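# How to dilute concentrated cleaning liquid at home

Since last November I buy my floor and surface cleaner as concentrate. Before, I carried home ready-mixed bottles every second week, and most of what I carried was water. Now one container stays in the cupboard for many months and I mix what I need. It is not difficult, but I made some mistakes in the beginning, so I write down the method as I do it today.

## What you need

- the concentrate, with its label still readable
- an empty spray bottle or a bucket
- a measuring jug with millilitre marks, which you don't use for food
- a small measure, for example the cup from a cough syrup
- household gloves
- a waterproof pen and some tape

## Understand the numbers on the label

Most labels give the strength as a ratio, such as 1:20 or 1:100. Unfortunately the firms do not all mean the same thing. For some of them 1:20 is one part of product added to twenty parts of water, so you get twenty-one parts together. For others it is one part in twenty parts total. For floors this difference is too small to worry about. For strong mixtures like 1:3 it matters, and then you should look for the sentence in small print which explains it. The Heydari floor cleaner I use says "add to", which is clear.

If the label gives only capfuls, measure one time how much the cap holds and write it on the container. My cap is much bigger than I believed.

## Calculate the amount

I use the "add to" way. Take the water you want, in millilitres, and divide it by the second number of the ratio.

| Water | Ratio | Concentrate |
|---|---|---|
| 500 ml | 1:20 | 25 ml |
| 500 ml | 1:100 | 5 ml |
| 4,000 ml | 1:100 | 40 ml |
| 4,000 ml | 1:20 | 200 ml |

The third line is my normal bucket for the kitchen and the corridor. It looks like very little product, and the first time I put double. The floor was then sticky for two days and I had to wash it again with plain water. 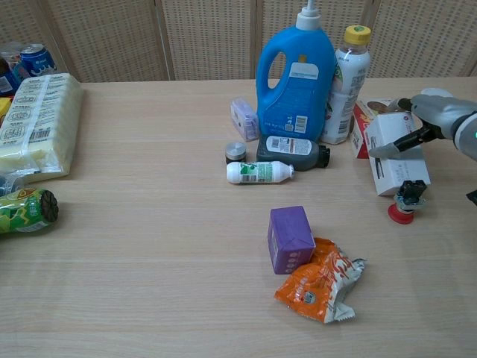
## Mix it

1. Put on the gloves and open a window.
2. Fill the cold or lukewarm water first. If you pour the water on top of the concentrate, you get foam up to the neck and cannot see the level any more.
3. Measure the concentrate in the small cup, at the height of your eyes.
4. Pour it slowly into the water.
5. Close the bottle and turn it over a few times. Don't shake it. In a bucket, stir with the mop.
6. Rinse the measure and the jug well and keep them together with the cleaning things.

For the spray bottle, leave a little space at the top. The tube of the spray head also needs room, and a bottle filled to the edge will run over when you put it in.

If your pump gives a fixed dose, check it before you trust it. Press it ten times into the measuring jug and divide by ten. The first presses after a long pause may contain air, so do two or three before and pour this liquid back.

## Write on every bottle

Write the product name, the ratio and the date on tape and stick it on the bottle. Mine looks like this:

> Heydari floor, 1:20, Jan 29, 2018

Use only bottles which were made for cleaning liquid. Never put it in a drink bottle, also not for one afternoon. I bought my empty spray bottles from Presasetti, article 418, but any solid one is good.

## Never mix two products

One bottle, one product. Bleach must never come together with an acid cleaner, such as a limescale remover or vinegar, and also not with ammonia, as dangerous gas can develop. This is true for the rests in an old bottle too. If you don't know what was inside, throw the bottle away.

## How long does it keep?

The concentrate keeps until the date on the container, if it stands closed and without frost. The mixed liquid is weaker and contains tap water, so I use it within around 2 weeks. When it smells different or becomes cloudy, pour it down the toilet and mix new.

With hard water, like we have here in Limgate, you may see white marks on dark tiles. More concentrate does not help against this. Wipe with a dry cloth at the end.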